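Toile noire Flillach 243 -- tissu technique au mètre et en coupons

Référence : FL-243-N
Fabricant : Flillach
Distribution : Sleiman, fournitures textiles
Disponibilité : sur stock en coupons, sous délai en rouleau entier

Présentation

La toile Flillach 243 est un tissu de coton teint en noir, destiné au doublage, à la confection de housses et à l'occultation légère. Elle remplace la référence Jestcombe, retirée du catalogue en octobre. Les deux toiles ont la même laize et le même retrait ; l'apprêt de la 243 est plus souple, ce qui réduit la marque des plis après stockage mais oblige à épingler plus serré les pièces coupées dans le biais.

Le chiffre 243 désigne la masse surfacique nominale en grammes par mètre carré. Il est mesuré sur tissu conditionné, avant lavage.

Caractéristiques

Composition : 100 % coton
Armure : sergé 2/1
Masse surfacique : 243 g/m²
Laize utile : 90 cm
Longueur du rouleau : 42 m
Retrait au premier lavage : 2 % en chaîne, négligeable en trame
Teinture : réactive, dans la masse du fil
Finition : mate, sans enduction
Lisières : fermées, non imprimées

Coupe et sens du tissu

Les coupons sont débités perpendiculairement à la lisière, au ciseau droit. La tolérance de coupe est de 2 cm, toujours en faveur du client. Le sens de la chaîne n'est pas repéré sur les coupons sans lisière. Pour le retrouver, tirer alternativement sur deux bords adjacents : le sens le moins extensible est celui de la chaîne.

L'envers et l'endroit se distinguent par la direction de la diagonale du sergé. Sous un éclairage faible, la différence est difficile à lire sur un noir mat ; une lampe rasante suffit. Assembler deux panneaux d'orientation opposée produit un écart de ton visible en grande surface, en particulier sur les rideaux et les fonds de vitrine.

Couture

Aiguille universelle de 90 pour deux épaisseurs. Au-delà, passer à une aiguille jean de même grosseur et allonger le point. Le fil polyester convient. Le fil coton est admis pour les ouvrages qui ne seront pas lavés.

Surfiler toutes les coupes franches. L'armure s'effile moins que celle de la toile Jestcombe, mais un bord laissé brut perd plusieurs fils dès la première manipulation. Les ourlets se font en double rentré. Un ourlet simple collé au voile thermocollant reste possible sur les pièces fixes.

Entretien

Lavage en machine à 40 degrés au maximum, sur l'envers, avec des pièces de teinte proche. Un dégorgement modéré est normal au premier cycle. Ne pas utiliser d'agent de blanchiment optique -- il laisse sur les noirs un voile gris qui ne se rattrape pas. Séchage à plat ou sur fil. Le sèche-linge est déconseillé avant le second lavage.

Repassage à fer moyen, sur l'envers ou sous pattemouille. Le passage direct du fer sur l'endroit lustre la surface de façon définitive.

Stockage

Conserver en rouleau, à l'abri de la lumière directe. Les coupons pliés peuvent être empilés ; déplacer la ligne de pli en cas de stockage prolongé. Une vapeur légère efface la plupart des marques.

Conditionnements

Coupon de 90 x 90 cm, plié, sous bande papier
Coupe au mètre, minimum 2 m
Rouleau entier de 42 m, sur tube carton

Les rouleaux sont expédiés depuis l'entrepôt de Faltilside. Les commandes de coupons validées avant 14 h partent le jour même. Les coupes au mètre ne sont ni reprises ni échangées, sauf défaut de tissage signalé avant mise en œuvre.

Articles associés

Voile thermocollant noir Sleiman, laize 90 cm
Biais replié Flillach, coton noir
Craie tailleur blanche, boîte de 2

Vues

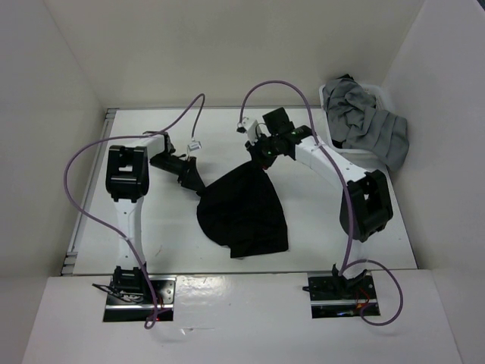
Tissu noir sur surface blanche

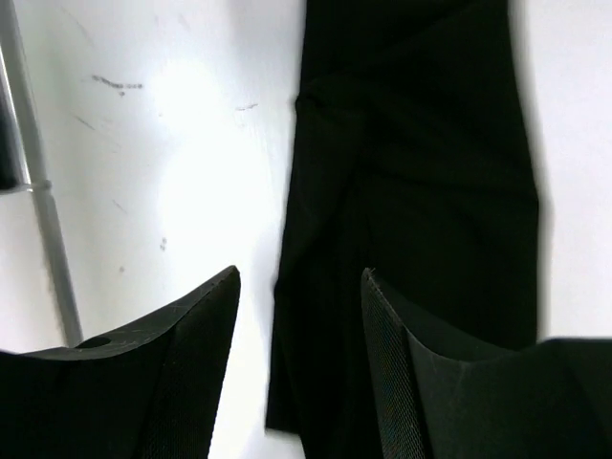

Crédit photographique : Sleiman. Photos non contractuelles.

Remarques sur la teinte

Le noir 243 est contrôlé par bain. Deux bains successifs peuvent présenter un écart faible, perceptible bord à bord. Pour un ouvrage en plusieurs panneaux, commander la totalité du métrage en une fois et indiquer « même bain » dans le champ commentaire. Le numéro de bain figure sur l'étiquette du rouleau et sur la bande papier des coupons.

Un échantillon de la teinte peut être joint à toute commande -- préciser la référence complète, FL-243-N. Les échantillons de la toile Jestcombe ne sont plus fournis.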